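Workshop notebook, 3/15/26
Walnut ink, second batch, and the Treneveck paper

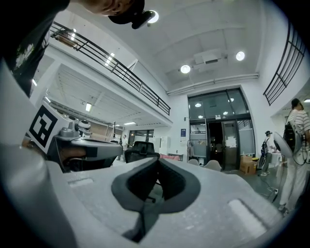

Right, ink again. The first batch went mouldy at the neck of the bottle, so I've started over with the bag of husks Þórarinn brought back from his aunt's garden, and I'm trying to be a bit more grown-up about writing things down as I go. What I'm after is a warm brown that stays brown on the page and doesn't drift off towards khaki the way the shop stuff does. I want a big flat wash of it eventually, for the Soltevberg map, and for that I need to know how it behaves pale as well as dark. Pale is the hard bit. I've been judging the thin washes against plain white, and white is a slippery thing, as anyone can tell from a big white interior like the one at the top, two storeys of it, with a light grey in front that you'd probably call white too if you met it on its own. Same trouble with my test strips. On the Sutter pad the weakest wash looks like tea, and on the Treneveck sheet, which is creamier, it looks like nothing at all.

So, the cooking. Husks in the old enamel pan, covered with rainwater from the butt (tap water here is hard and I blame it for the grey cast last time, though I haven't proved a thing). Soaked for 6 days with the lid on. Smelled like a pond by the end! Then simmered for 2 hours, never a proper boil, topped up once from the kettle when I got distracted by the phone. Strained through muslin, then through a coffee filter, which took forever and I would not bother with again. Next time muslin twice and let it settle overnight.

After straining I put it back on the lowest heat to reduce. Stopped when a drop on the back of a spoon left a proper brown edge. Should have measured how much I began with so I could say how far I took it down. Didn't. Write the level on the pan with a grease pencil, you fool.

Split it into jars:

Jar A: as it came, nothing added.
Jar B: gum arabic, a small spoonful of the ready-made solution.
Jar C: gum arabic plus a clove, for the mould.
Jar D: gum arabic plus a splash of vodka, also for the mould.
Jar E: a rusty nail. Couldn't resist.

Jar E went very dark overnight, nearly black, and it's lovely but it isn't what I need. Þórarinn wants it for lettering so it has his name on it now, hands off. He did point out that iron and tannin together will have a go at the paper in the long run, and that he doesn't care because it's only for labels.

Pen tests. Dip pen first, with the pointed nib. A feathers like mad on the Treneveck and is fine on the Sutter. B and C behave almost the same as each other, nice crisp line, slight shine where it pools at the end of a stroke. D is thinner (of course it is, I put vodka in it) and wants another go on the heat. I tried B in the Lotero ruling pen as well and it ran beautifully for a few lines and then sulked. Cleaned it, ran again, sulked again. There may be a bit of husk still in there. More settling time needed, see above.

Wash tests. One part ink to plain water in steps, weakest at the right hand end of the strip. Wide flat brush, board tilted. First pass on the Sutter dried with a hard line along the bottom because I didn't mop the bead. Second pass much better. On the Treneveck the wash sinks in quickly and goes blotchy where the sizing is thin, and I can't decide whether that's a fault or rather nice for marshland. Leaning towards rather nice. Pencilled the jar letter and dilution on the back of each strip this time, having learnt my lesson with last month's pile of mystery brown rectangles.

Light test: cut each strip in half, one half in the plan chest drawer, one half taped inside the south window with foil over the lower edge. Leave for 40 days and look again towards the end of April. Please don't move them to open the window, use the other one.

Costs, for what it's worth: husks free, gum arabic left over, vodka from the back of the cupboard, jars washed out from jam. The paper is the expensive part. I've got 60 sheets of the Sutter left and only a handful of the Treneveck, so no more doodling on that please, me included.

To do:
settle and re-strain B and C
reduce D
find out if the Treneveck can be re-sized with gelatine at home, Þórarinn thinks yes
new muslin
check necks of all the jars for fur
ask whether anyone still has the good mop brush, it was in the blue mug

Hands are brown to the wrist, by the way. Gloves are in the second drawer and I keep forgetting them.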